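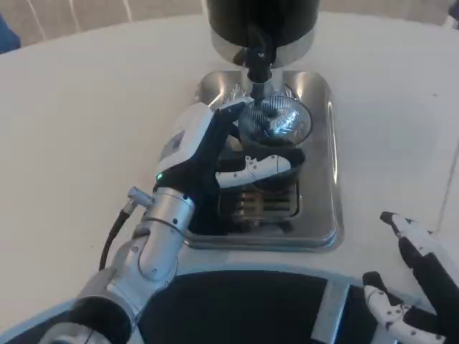 Ticket 413
Product: Rutitz Imumell, benchtop coffee machine
Subject: Short pours, then a drip that wouldn't quit
Opened: 10/23/18
Status: Solved (left open for comments)

First message

Hi all! I'll start by saying I love this machine and I'm not writing in to have a go at it. The Imumell has been on the round white table in our tea room at Clurkgate since the old plunger cracked, and the coffee is so much better that people have started coming down from upstairs for it. The smell alone is worth the walk.

But we have a fault, or maybe two faults that look like one, and I'd like to get to the bottom of it.

Fault one. The long setting is meant to give 104 mL. For the last little while it has been stopping well short. The pour begins normally, nice even stream, good colour, then the pump note goes up and the flow just stops. No light, no beep. If you press long again it will pour again, so it doesn't think anything is wrong.

Fault two. After the pour stops, the spout goes on dripping. A few drips are normal (the booklet says so) but this one keeps going, and if you take your glass away the drips go through the grate and into the tray. By mid-morning the tray needs emptying. The base is that lovely shiny stainless, so every brown splash shows up a mile off, and I'm forever at it with a tea towel.

What I've tried so far:

Turned it off at the wall, waited, turned it on again. No change.
Emptied the tray and washed the grate. Nicer to look at, no change to the pour.
Filled the tank right to the line. No change.
Swapped the mug for a glass so I could see the level properly. More on that further down, it was a great move and I should've done it first.
Ran the rinse program. One better pour afterwards, then back to short.

What I haven't tried: taking the spout off. The booklet shows it coming away with a quarter turn, but mine feels very snug and I didn't want to be the person who broke the coffee machine.

Log, first round

Settings for all of these: long pour, medium strength, tank full, same beans. I used one of the Hyvönen ribbed tumblers because you can see straight through it and it fits under the spout with hardly any gap. Highly recommend a clear glass to anyone chasing a problem like this. A mug hides everything!

Pour straight after switching on: short. Pump note went up near the end.
Pour after the rinse: full.
Pour after that one: short again, level well down the glass.
Hot water only, no coffee: full, and fast.

That last one surprised me. If hot water alone gives a full measure then the tank and the pump must be right, surely? So whatever is choking it is between the coffee and the spout. I got quite excited about this and told everyone in the tea room, and they were very patient about it.

Drip test: with the pour finished and the glass left sitting on the grate, I listened from the sink. Still dripping when the kettle had boiled.

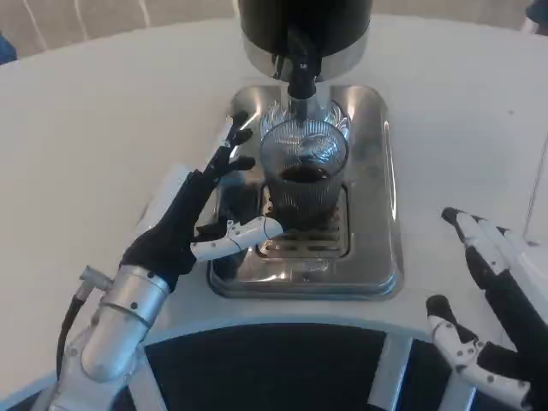

Elsa Hakala replied that the hot water result was the most useful line in the ticket and asked for one more thing before any parts were ordered. Leave the tank as it is, she wrote, set the grind one step coarser, and do the same long pour into the same glass. If the level comes up, the water is struggling to get through the coffee. If it doesn't, take the spout off and look up inside the collar with a torch. She added that the spout on the Imumell is meant to be snug, and that a warm damp cloth wrapped round it for a minute or so will loosen dried coffee enough for it to turn.

Log, second round

Thank you Elsa, that was quick! Straight onto it.

Grind one step coarser, long pour, same tumbler. The level came up a bit but it was still short of where a full pour gets to. Taste was thinner. Drip no better at all.

So, spout off. I did the warm cloth trick and it was brilliant, the spout gave a little crackle and then turned as if it had been oiled. I had a saucer ready and was glad of it. Up inside, where the spout seats against the collar, there was a ring of dried coffee that had gone hard like toffee. More of it inside the spout itself, and the opening was down to a slit on one side. You would never guess from outside, because the end of the spout looks perfectly clean.

I soaked the spout in hot water with a drop of dish soap, then went through it with a bottle brush (the skinny sort for straws, a bargain from the homewares place near the station). The water came out the colour of strong tea. Second soak, clear.

The collar I did with a damp cotton bud. Slow going but very satisfying. I don't know what it says about me but I enjoyed that more than most of the weekend.

Put it back together, quarter turn until it clicked.

Pour, long, grind put back to where it was: full.
Another: full.
Another: full, and somebody walked off with it before I could look properly at the foam, so I'm counting that as a vote of confidence.

Drip: down to a few drops and then nothing. Hooray!

A side problem with the grate

While I had everything apart I noticed something that had been making the mess worse. The grate wasn't sitting flat. It drops into its own recess in the base, and if it goes in the wrong way round one end rides up ever so slightly. You hardly see it, but a narrow glass ends up on a lean, and a leaning glass under a short spout gets coffee down the outside. I'd been blaming the drip for all of that.

The fix is to lift it out, give the recess a wipe (grounds collect in the corners and set like cement), and lower it in with the thicker lip towards the front. Press both ends with a fingertip. If either end rocks, turn it round.

I also found that it helps to do this with nothing standing on the grate. Obvious, I know, but on a busy morning you'll be tempted to lift one end with a cup still on it. I was, and it went all over the table and into a packet of Scotch Fingers. 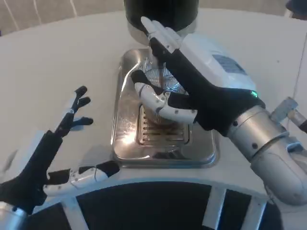 Same model in our kitchen, and that tip about the thicker lip has just fixed a wobble we'd put up with for ages. One thing to add, if I may. Don't put the grate in the dishwasher with the spout. Ours came out with a grey film that took an arvo to polish off. Hand wash, dry it straight away, and it stays bright. Also worth checking the underside of the grate now and then, because that's where the sticky stuff hides.

Follow-up

Oh that's great to hear, and thanks for the dishwasher warning! I was about to do exactly that. I've written HAND WASH on a bit of masking tape and stuck it inside the cupboard door.

I've kept the log going, partly to make sure and partly because I've got into the habit. After 12 long pours the level has been the same in every glass, and I'm still using the Hyvönen tumblers for checking. The ridges make a handy gauge, by the way. Pick the spot on the side where the pour normally ends and you'll see straight off if it's drifting.

Elsa asked whether the strength of the coffee had changed since the clean. It has, and for the better! I'd got used to it being a touch bitter and had put that down to the beans. We'd even switched bags over it. Went back to the first lot yesterday and they were lovely all along, chocolatey and round, so apologies to those beans.

A few notes in case somebody lands on this ticket with the same trouble:

Do the hot water pour early. It takes no time and it tells you whether to look at the water side or the coffee side.

Change one thing, pour, write it down. I changed the grind and rinsed it in one go on my very first try (not logged above, for shame) and learned nothing from it.

The rinse program doesn't reach the last bit of the spout. It improves things for a pour or so by softening the crust, then the crust sets again. If a rinse helps briefly, go looking for dried coffee.

Wipe the end of the spout after the last coffee of the day while it's still warm. A damp cloth is plenty. Watch your fingers on the silver band.

Let the last drips fall before you take the glass. I used to whip mine out the second the pump stopped, and it's no wonder the tray was swimming.

We're now taking the spout off every 2 weeks for a soak, and the saucer lives next to the machine so there's no hunting for it.

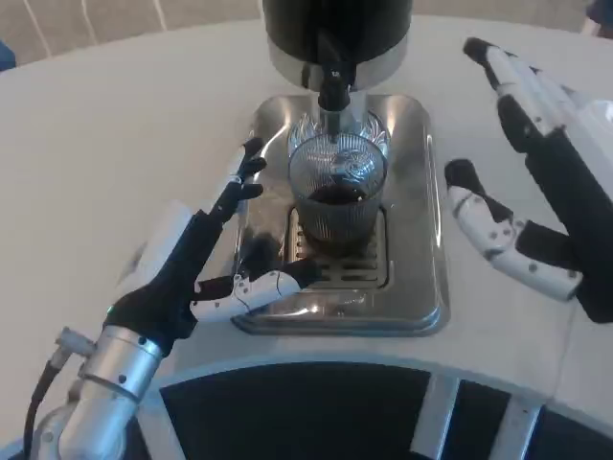

Does the strength setting change how much ends up in the glass?

The volume stays the same at every strength. Strength changes how much coffee is ground for the pour, so on the strongest setting the water takes longer to come through and the pour looks slow. If the level is lower on strong than on mild, the path is partly blocked, and it's worth doing the spout clean above before touching anything else.

Last entry

Elsa has marked this one solved and I agree, though she's left the comments on, so please add yours if you've had a short pour that turned out to be something else. I'm curious about the seal between the spout and the collar in particular. Mine looks fine, a bit shiny on one side, and Elsa says Rutitz can post a spare if it starts weeping. I'll put the part number on here when I've got it.

Off to make a long one, medium strength, in the good glass.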